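7 min read

3. Who is quoted, and where in the story

3.1 Material

The articles examined in this section come from two local news sites, one serving Hustunbridge and one serving Jonville. Both sites cover school boards, town councils, health services and sport, and both publish opinion pieces next to news reports. We searched their public archives for articles in which trans people, or policies affecting trans people, were a main subject. Articles that used one of the search terms only in passing, such as event listings and television schedules, were removed by hand. The remaining set was read in full by two coders.

The search returned nearly 900 articles. We did not draw a sample from them. Earlier work on local news has often relied on samples, and this is reasonable when the set is large, but sampling tends to lose the short follow-up items that appear in the days after a larger story. Those items matter here. A person who is left out of the first report is sometimes reached for the second, and a count based only on the longer reports would miss this.

Reader comments were not coded. Both sites changed their comment rules during the period, and Jonville closed comments on some stories and left them open on others without stating why. Any comparison between the two would have told us more about moderation than about the coverage.

3.2 Coding

Each article was coded for the people it quoted, the people it mentioned without quoting, and the position of the first quotation. A source was counted as a trans source only when the article itself said so, or when the person spoke in the article about being trans. We did not look up sources elsewhere. This means that our counts are probably low, as some people quoted as teachers, coaches or parents may be trans and may have chosen not to say it to a reporter. We think this is the right way to err. A coding scheme that tries to work out who is trans from names or photographs repeats one of the habits the study is concerned with.

The codebook had 17 categories of source in its first version. Several of these proved hard to keep apart. "Campaigner" and "community group" overlapped in most of the Hustunbridge articles, and "expert" was used by reporters for people with very different kinds of training. We merged the first pair and split the second into people speaking from research and people speaking from professional practice. Articles coded before the change were coded again.

Position was recorded by paragraph. The headline, the standfirst and any caption were coded separately from the body, as they are often written by someone other than the reporter. 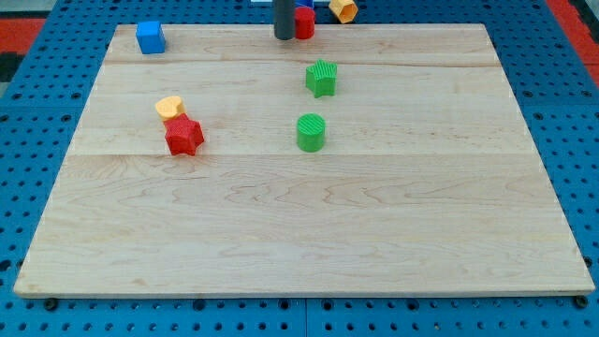

Vol. 2, No. 2

3.3 Training and agreement

The coders were trained over several meetings in February. Training began with a short exercise on sorting rules, in which each coder wrote down a rule and the other tried to apply it without asking questions. The coders then moved to articles from outside the study period. Disagreements were written up and kept, and the notes from these discussions became the second half of the codebook.

Most disagreements concerned paraphrase. A sentence such as "trans residents have said the form is confusing" reports a view without giving anyone's words. One coder at first treated this as a quoted source and the other did not. We settled on a separate code, "reported view, no named speaker," and applied it to all groups of sources. It was later found to be one of the more useful codes in the scheme.

A smaller group of disagreements concerned letters. When a report quoted from a letter sent to the council, it was not always clear whether the reporter had spoken to the writer. We coded these as quotations but marked them as taken from documents.

3.4 Findings

In both sets, officials were the most common first voice. This was expected, as many of the articles began with a meeting or a published decision. Trans sources were more often mentioned than quoted, and where they were quoted the words tended to come after those of at least one official and one person opposed to the measure. The pattern was stronger in Jonville, where the site relied more on meeting minutes, and weaker in Hustunbridge, where reporters more often did interviews of their own.

The "reported view" code was used for trans people much more than for any other group. Parents, coaches and council members who held a view were usually given a name and a sentence. Trans residents were often given a collective view and no sentence. In several articles the only direct speech from a trans person was taken from a social media post, with no sign that the person had been contacted.

Opinion pieces differed from news reports in one respect that we had not planned for. Pieces that were critical of a policy protecting trans people quoted more sources than pieces in favor of it, but the added sources were almost all public figures from outside the area. Pieces in favor were more likely to be written in the first person and to quote no one. A simple count of sources would rate the second kind as poorly sourced, although the writer may be the person most directly affected.

Length had some effect. Articles of more than 2,000 words were uncommon in both sets, and those that did appear were more likely to include a trans person speaking at some length. Short items written on the day of a meeting rarely did.

3.5 Limits

The two sites share some features that may not hold elsewhere. Both have small staffs, and in each case a few reporters wrote most of the coverage. A change in one reporter's practice could therefore shift the results for a whole site. We did not interview the reporters for this section. Interview material gathered by the Hadisa project is discussed in Section 4, together with the response to Triệu's account of source choice in small newsrooms.

Archive access was last checked on Saturday, July 25, 2020. A few Jonville articles found in the first search were no longer online by then, and these have been kept in the counts on the basis of saved copies.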